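How to check and tidy the extension cords in a small home office

Written by Zulmira Pacheco
Last updated: 31 August 2019

When I moved my translation work to the back room of our apartment, I had one wall outlet and nine things to plug in. I did what many people do. I bought a power strip, then a second one, and I put the second into the first. It worked for two winters. Then in January the plug of the first strip became brown on one side, and I decided to learn how to do this correctly.

This page explains the method I use now. It takes one afternoon. You do not need to open anything or touch any wire inside the wall. If your outlet is loose, makes a noise or has a burned smell, stop and call an electrician.

What you need

A notebook and a pencil
Masking tape or small paper labels
A dry cloth
Hook and loop straps (I use the Famimetti ones, they are soft and you can cut them)
A flashlight

Step 1. Make a list of everything

Go through the room and write every device with its watts. The number is usually on a small label on the back or on the charger. If you find only volts and amps, multiply them. For example, my monitor charger says 19 volts and 3 amps, so I write 57.

For a charger please look at the line which says INPUT, if it has one. The output is always smaller than what the charger takes from the wall.

Step 2. Add the numbers

Add the watts of all the things that will share one strip. My desk group (laptop, monitor, lamp, router, speakers) came to 137 watts. With the printer, which I counted in its printing mode, it was much more, and the total was 916 watts. This is still under the limit of my strip, but I did not like to have it so high on one cable, so the printer went to another outlet.

The limit is written on the strip itself, normally on the back side near the cable. Sometimes it is given in amps only. In a house with 120 volts, multiply the amps by 120. I try to stay under two thirds of the result.

Never put these on a strip: space heater, kettle, microwave, hair dryer, air conditioner. They go directly in the wall. My heater was the reason for the brown plug, I am quite sure.

Step 3. Unplug and look

Turn off the computer properly, then unplug everything, and the strip from the wall as the last. Put the strip on a table with good light. Check the whole length of the cable with your fingers, slowly, and look into the sockets with the flashlight.
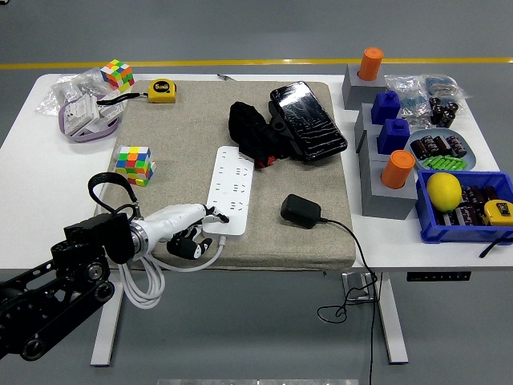
A power strip laid out on a mat, with other objects around it.

Throw it away if you find one of these:

A crack in the housing
A cable which is flat, cut or very stiff in one place
A plug or socket with a brown or yellow mark
A socket where the plug falls out by its own weight

Do not repair a damaged cable with tape. I have done it in the past and I do not recommend it. A new strip from a normal brand costs less than a dinner.

If all is good, wipe it with the dry cloth. Do not use water or spray.

Step 4. Label both ends

Cut a piece of tape, fold it around the cable close to the plug, and write the name of the device. Do the same at the other end. It looks a little childish, but next time you will not unplug the router in the middle of a call.

I write with pencil because ink from my pens was going away after some months.

Step 5. Put it back in a good order

Big chargers go on the end sockets, where they do not cover their neighbors. Things which stay on always, like the router, go nearest to the cable. Things you unplug often go where your hand comes easily.

Leave the strip where air can pass. Not under a rug, not behind a curtain, not inside a closed drawer. I bought an open metal tray from Lernonent which hangs under the desk. Their instructions ask for four screws, but my desk top is thin and I used the clamps instead.

Step 6. Take care of the extra cable

Long cables should make loose loops, as wide as your hand, and then one strap in the middle. Do not wind them tight. Also leave some free length near the desk if you have a chair with wheels. Mine has caught the lamp cable two times already.

How often to repeat it

I do the full list once per year and the quick look (step 3) every time I buy something new for the desk. Put your hand on the strip after a few hours of work. If it feels hot, unplug the devices and go back to step 2.

One more note for people in old buildings. Ours has only two holes in most outlets. Please do not break off or bend the third pin of a strip to make it fit. Ask the owner to change the outlet. Our owner needed 22 days to answer, but he did it.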